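Masdale Swap Shelf: Frequently Asked Questions

What is the Swap Shelf?
The Swap Shelf is a free exchange for household goods at the Masdale community hall. You bring things you no longer use and take things you can. No money changes hands.

When is it open?
Every Wednesday from 3 p.m. until 7 p.m. Drop-offs stop at 6:30 so the tables can be sorted before closing. We do not open in August.

Do I have to bring something to take something?
No. Plenty of people come only to take, and plenty come only to drop off.

Do I need to live in Masdale?
No. Residents of Besanberg are welcome too. The number 70 bus stops across the street from the hall.

How many items can I bring?
Two grocery bags or one medium box per visit. If you are clearing out a whole house, write to us first. We can usually arrange a separate drop-off time.

What do you accept?
Kitchenware, storage containers, books, toys with all their parts, picture frames, linens, and small tools. Everything must be clean and usable. Chipped glass and cracked plastic go back home with you.

What do you not accept?
Mattresses, car seats, bike helmets, medicine, paint, open food, and anything that needs two people to lift. We also turn away printers. We had too many.

Can I bring small appliances?
Yes, if the cord is attached and undamaged. There is an outlet by the coat rack where you can plug things in and try them before you leave them.

Do you take plastic trays and food containers?
Yes. Lids should be taped to the container they fit. Trays with dividers are fine, and so are trays without a lid. Please soak off old labels at home. 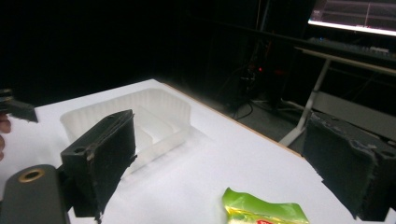

Photo: Sobia Marwat / Masdale Swap Shelf

Can you hold an item for me?
Only until closing time the same day. Ask at the desk for a tag and write your first name on it.

What happens to things that are left over?
Items stay out for three weeks. After that, linens go to the animal shelter in Rana and most of the rest goes to the Wirkuvum thrift store. Last year we threw out 400 pounds of goods, mostly warped pans and moldy books, and we would like that number to be lower.

Can I get a receipt for taxes?
No. We are not a registered charity and cannot issue one.

How do I ask something else?
Leave a note at the desk or use the contact form. Messages are answered on Wednesday evenings.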